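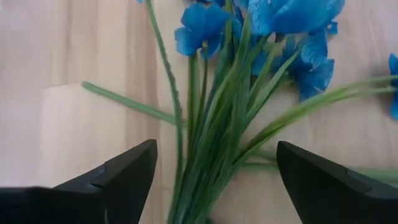

5/3/26

Cut flower food trial, second run. Same three mixes as before plus plain tap water, so 4 buckets in all. Stock sugar solution made up fresh this morning, 300 g to the litre, and the old bottle poured away - it had gone cloudy at the neck.

Bucket A had 100 ml of stock, B had 80 ml, C had 80 ml with the citric acid added. D is the tap water. Stems recut on a slant under water before they went in. The Tultlow delivery came with the lower leaves still on, which cost us most of an hour.
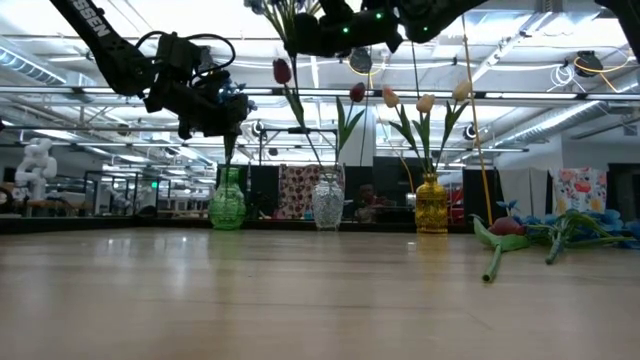 pH meter was drifting again. Recalibrated twice, then used the Ketilsson strips for C and wrote down the strip reading only. Don't trust the meter figures from the last run either.

Cold store was left on the wrong setting overnight, so the Drorkemgate stems are out of this run. They can go in the next one if the heads hold - otherwise reorder.

To do: new buffer sachets, relabel the buckets (marker comes off with the bleach wash), ask Drodano if they still have the August batch notes.

We use cookies to improve your visit. Accept all | Manage settings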